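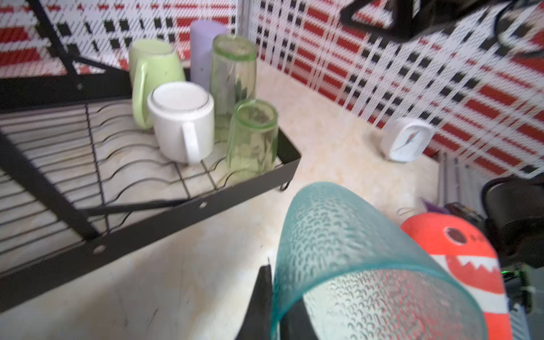 Wrist camera view, teal cup in the fingers, rack behind.

To: nolorik-cells
Subject: Re: [nolorik-cells] wrist conduit routing and service loop, two-arm cell

Replying inline. The quoted text is trimmed to the parts I have an answer for.

> We run the same two-arm layout as the Cornura cell. The wrist camera
> on one arm drops out when the wrist is rolled to the end of its travel
> with the elbow high. It comes back as soon as the wrist unwinds. We
> swapped the camera and the fault stayed.

If the fault stays after a camera swap and follows the roll angle, look at the cable at the wrist end before anything else. On ours the conductor had been pulled tight where it leaves the conduit. The connector was seated and tested good with the arm at rest. Check continuity with the wrist held at the end of travel, brakes on, and flex the last section by hand. We lost a day testing it in the park position, where it passes every time.

The service loop has to be set with the elbow high and the wrist rolled away from the loop. Set it in any other pose and it will come up short in that one. We now use 263 mm of free conduit between the upper tie and the first clip at the wrist, measured along the outside of the bend. Your links may differ, so treat the number as a starting point and check it in the worst pose.

> How much play do you leave at the ties? The sheet says firm.

Firm at the wrist, loose at the top. The conduit must be able to turn inside the upper tie. If it can't, all the twist ends up in the last section before the camera. Pull the upper tie until it touches the ribs, then stop. At the wrist end the clips carry the load and the tie only keeps the conduit against the arm.

Trim the tails. We don't always do it, and a long tail near the wrist will catch on things sooner or later.

> Is there a reason to mount both arms on the front rail? Ours are on
> separate plates and we can't hold alignment between them.

Yes. With both bases on one slotted rail you only have to control the spacing and one straight line. On separate plates you have two more things that can rotate. Order of work when we remount:

1. Clean the slots. Chips under a base will tilt it.
2. Fit the left base, bring all bolts to contact, then tighten in a cross pattern.
3. Fit the right base against the spacer and tighten the same way.
4. Remove the spacer and go over every bolt a second time.
5. Run both arms through the joint sweep with the bench clear.
6. Touch off both arms on the same fixed point. If they disagree by more than 2 mm, loosen the right base only and repeat from step 3.

Put the bench items back after step 6. The rack comes first, then the drinkware, then the plush.

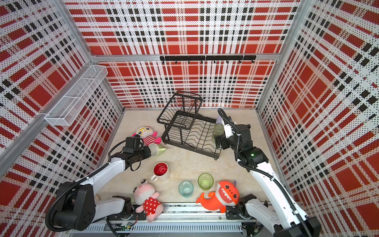
Posted by Cornura cell maintenance, June 2, 2022

The general view shows both arms on the front rail with the bench loaded. The left gripper is beside the tipped mug and the right one is at the rack. Note that the cables also run along the front rail. Ours had worked their way over a slot we needed for the base bolts, so we now clear them before step 1. Leave enough length for the bolts to be reached without unplugging anything.

> Do you get contact with the hook rail on the back wall? Trustham
> reported a conduit hung up on a hook.

We have had it once, on a slow move, and the arm faulted on current before anything broke. The risk is at the far corner of the rack, where the arm has to reach out and the conduit bows away from the wrist. A bow that looks harmless in park can reach a lot further than you expect once the gripper points down.

What we do: jog to the far corner at low speed, stop above the drinkware, and look at the conduit from the other arm's wrist camera. It is a better angle for this than the overhead one.

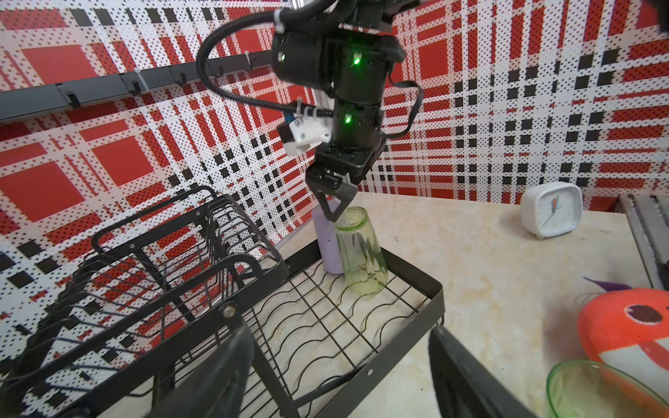
Far corner check, viewed from the other arm's wrist. Hook rail at upper left.

Look at the conduit loop on the side toward the hooks, and at the two white ties. The tie near the wrist has its tail standing up, and that is the one I would cut back. The thin cable on the opposite side has its own loop. Check it in the same pose, as it gets forgotten when the big one is adjusted.

If the loop comes too close, rotate the upper tie before you shorten anything. Shortening it brings back the fault you started with.

> Inspection interval?

We go by cycles. Visual check of ties and clips every 90 hours of powered time, full check of the conduit ends every 3000 pick cycles. Replace the conduit if any rib is cracked through. The Ozoliņš sheet gives a calendar interval only, which does not fit a cell that sits idle for weeks and then runs hard. We will go over our log again in August and post the intervals if they change.

One open item on our side: the wrist bracket screws. We have found them a quarter turn loose after remounting the camera, on one arm and never on the other. Threadlocker is on order. If anyone has a torque figure for them, please post it to the list.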